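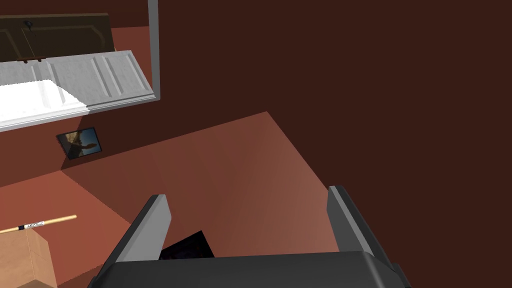 Prundov Guideline for Simulated Pick-and-Place Scenes

The Prundov Guideline is a set of rules for building, checking and documenting simulated household scenes used to test robotic grippers. It covers the geometry of the room, the placement of loose objects, the view from the wrist camera, and the records kept for each run. The guideline is voluntary. It does not address the safety of physical robots, and a laboratory that follows it must still meet the rules that apply to its own hardware.

Background

The text grew out of a dispute between two laboratories, Arkuvbridge and Drulisach, whose success rates for the same grasping policy did not agree. A review led by Bok-nam Hong traced most of the gap to differences in scene setup: starting finger width, object friction, and how far an object could overlap a piece of furniture at reset. A first draft was circulated in June, and the current edition is dated Thursday, December 6, 2018.

Scope

The guideline applies to rendered indoor scenes with a parallel-finger gripper. Cabinets, doors, walls and floors are classed as fixed geometry. Boxes, framed pictures, sticks and similar items are classed as loose objects, whether or not they are the target of the task. Suction tools and hands with more than two fingers are left out.

Scene geometry

Fixed surfaces may be rendered in flat colors without texture, provided that the line where the floor meets the wall can be made out from the starting pose. A floor made of more than one plane must have its seams listed in the scene file. Furniture that overhangs the floor must cast a shadow if shadows are enabled anywhere in the scene. Washed-out highlights are permitted on fixed geometry but not on the target object.

Loose objects

Each loose object is given a mass, a friction value and a collision shape. Thin objects need extra care, as a coarse collision shape can leave a flat item floating above the surface or let a finger pass through its edge. An object that rests on another, such as a stick lying across a cardboard box, must be settled by the physics engine before the run begins — placement by hand alone does not count. Printed labels on objects do not have to be legible unless the task depends on reading them.

Gripper state and camera view

The gripper must start with its fingers fully open. Both fingertips should stay in view, and the palm may fill most of the lower part of the image. An object between the fingers is not recorded as grasped until contact is registered on both inner faces and held for 155 simulation steps. Position alone is not accepted as evidence of a grasp, and neither is a single rendered view.

Reset and repeat runs

A full test consists of 3000 runs, each with its own random seed. Seeds are fixed before testing and published with the results. A run in which objects overlap at reset is discarded and repeated under the next unused seed; the number of discarded runs is reported separately. In the reference set kept by Arkuvbridge, 157 seeds are reserved for scenes with loose objects under or beside furniture.

Records

The log for each run contains the seed, the software version, the starting pose, the contact history and the final pose of every loose object. Images may be stored at reduced size. Changes to a scene after its first published use require a new scene number — this includes changes to color or lighting only.

Related documents

The Pētersons annex, issued separately, deals with the transfer of results from simulation to physical trials. Its contact model is optional for laboratories that report simulated results only.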